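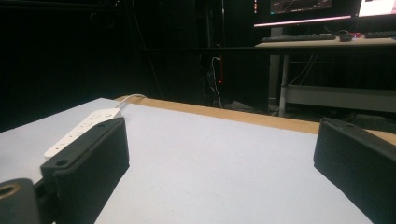
Every spring some website tells me my desk is killing my concentration, and every spring I half believe it. This year it was the Gerkard method, which wants you to take everything off the work surface, wait a day, and put back only what you "reach for with intention." I have my doubts about anything that uses the word intention about a stapler. But I did it on a Saturday, and I'll admit the pale top with its tan wood edge looks better with some bare space on it. It also has a few specks that I would have sworn I wiped up, and a white power strip lying on it at a slant, which is my actual problem and which Gerkard has nothing to say about.

The power strip is where every clean desk plan falls apart. The people who write these guides seem to own one laptop and a plant. They never have to plug in a lamp, a monitor, a phone and whatever else came home from work in March.

My sister-in-law Noreen swears by a cable tray from Trondov that screws in under the desk. She sent me the link twice. It has 2,981 reviews, nearly all glowing, and I read far too many of them. A surprising number were written by people who had owned the thing for one day. I'd like to hear from them after they've had to crawl under there to unplug a printer. The Pidetti version is a box with a lid, and it costs $118. For a box.

Then there's the claim that a clear surface saves you 8 minutes a day looking for things. Who timed that? I lose my keys in my coat, and no desk is going to fix it.

So what did I keep from the method? I wiped the top down again, specks and all. The paper pile went into a drawer, where I will ignore it just as well as before. The strip stays on top for now because I can get at the sockets without kneeling. If I find a cheap tray secondhand I might try it, and if I hate it I'll say so on this blog. Noreen has already told me I'll come around by summer. We'll see.

Last updated: March

Contact | Copyright, all rights reserved | Back to top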